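Laundry Day, All of It: A Gallery

Posted 2025-11-08

I have been promising this gallery since January, and I'm sorry it took me so long, but laundry has a way of being always halfway done, and I kept thinking I would wait until I was caught up. I have given up on being caught up. What follows is a page about washing, drying, folding and putting away in a small apartment on the top floor of the Basisero building, where there is one closet, one narrow hallway and a bed that has to be the folding table, the sorting table and (by about ten at night, if all goes well) a bed again.

Several of you wrote after the kitchen gallery to ask how I manage clothes in a place this size, and the answer is that I manage them slowly and with the radio on. I grew up in a house with a proper laundry room, with a deep sink and a long counter and a rod for hanging things, and I spent my first year here feeling quite sorry for myself about it. Then I got used to the bed. It's the right height if you kneel and nearly the right height if you stand, it's soft, and nothing rolls off it. I wouldn't trade it now, or I'd trade it only for that sink.

A few words on the routine before you get to the gallery, for those who like that kind of thing (I do, I read everybody's routines). The machines are in the basement, 2 washers and 2 dryers for the whole building, and one of the dryers runs so hot that I only give it towels. I go down early on Saturday, before the families with soccer uniforms, and I take everything in a single trip if I possibly can, because there are a good many stairs and the elevator is moody. Darks go in first. Lights go in second. Anything wool stays upstairs and gets washed in the bathroom sink with a capful of Bensaid, the plain one with no scent, and then it's rolled up in a towel and pressed — never wrung, please, I lost a lovely green cardigan that way.

When the load comes back up I tip the whole thing out on the bed while it's still warm. I know people who fold straight out of the dryer, standing in the basement, and I admire them very much, but I like to see what I have. A heap is friendlier than it looks. You pull out the big pieces first, the sheets and the pants and the sweatshirts, and the heap goes down by half in a few minutes, and you feel so pleased with yourself that the shirts go quickly too. Shirts get folded in thirds and then in half. Pants get folded along the seam. T-shirts I roll, and they stand up in the drawer like a row of little loaves, and I can see every one of them without digging.

The drawers, by the way, are the Plallel ones from the secondhand shop on the corner, and they stick in damp weather. A candle stub rubbed along the runners helps a great deal. I do it twice a year and forget in between.

Now to the part that gives everyone trouble, me included.
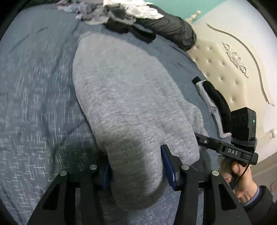

Socks are the slow end of any wash, and I've tried every method there is: the mesh bag, the safety pins, the clips that were supposed to change my life. What works best for me is laying each one out lengthwise on the spread, away from the rest of the clothes, so the toe and the heel are easy to see and you can tell one gray from another. And there are so many grays! The heather ones are my favorites, fuzzy and speckled and good inside boots, and they do show their age underneath. You can see the darker patch near the heel and sole on this one, a little worn, which is how I tell it from its newer cousins. I don't throw a sock out at that stage. A patch like that only wants watching, and when I can see light through it I get out the darning egg and some leftover yarn.

Once a pair is matched I lay one on top of the other, fold it over in thirds and tuck it into the drawer on its side. I used to ball them up, the way my grandmother did, with one cuff turned over the other, but it leaves the top one stretched and sulky after a while. Singles go in a cloth bag on the back of the closet door. They get 8 weeks in there to be claimed, and after that they are dusting mitts, and very good ones, especially for blinds.

If you have a sock system of your own, do write and tell me, even if it's complicated — the complicated ones are the most fun to read. The next gallery will be the hall closet, as soon as I can get the door to close, and after that I'd like to do the mending basket, which has a Plaltumura tin of buttons in it that deserves a page to itself.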